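The bonus bet is a tax on boredom

I have a soft spot for roulette. It is a slow, courteous way of losing money, and the chairs are usually good. My quarrel is with what has been growing on the edges of the layout for the past few years, namely the bonus bet.

The one that set me off is called Gonier. It is sold to casinos by a firm named Flirkon and it pays 115 to 1 if the same number lands on consecutive spins and you had a chip on the little gold oval beforehand. A hundred and fifteen! People at my table said it aloud, the way you might say the name of a village in Tuscany.

Do the sum, which takes less time than ordering a drink. On a single-zero wheel a repeat comes up once in 37 spins. A fair price would be 36 to 1, so 115 sounds like lunacy on the house's part until you read the card under the perspex. The repeat has to be a number picked out in gold for that session, and there are only 4 of those. So you need one of four numbers out of 37, and then the same one again. That happens once in just over 342 spins, and for this they hand you 115 and your stake back. The house keeps nearly two thirds of everything put on the oval. The ordinary bets an arm's length away cost you 2.7 per cent.

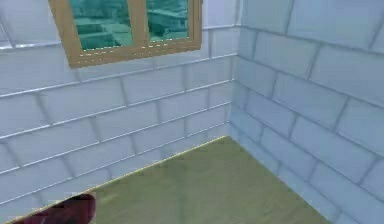

I put this to a dealer on her break and she said players like having something to hope for between spins. I can't really argue. The gap between spins is long, and hope is cheaper than the sandwiches, at least for the first half hour.

What bothers me more is the manners of the thing. Blackjack at least has the decency to let you be wrong by your own efforts. Cevov, the rival product, goes further and lights up when you haven't bet on it, like a dog that has noticed you're eating. I watched a man resist it for an hour and then give it 490 pounds in a sulk.

The usual defence is that nobody is forced to play, and I agree with it. I'd only ask for the house edge to be printed on the felt, in the same size of type as the payout. We manage it for the sugar in yoghurt. If the bet is as much fun as Flirkon says, a number won't spoil it.

I should admit that I tried Gonier myself, in August, purely for research. My research lasted eleven spins. I would need 1,000 or so to say anything respectable about it, and the parking alone would finish me.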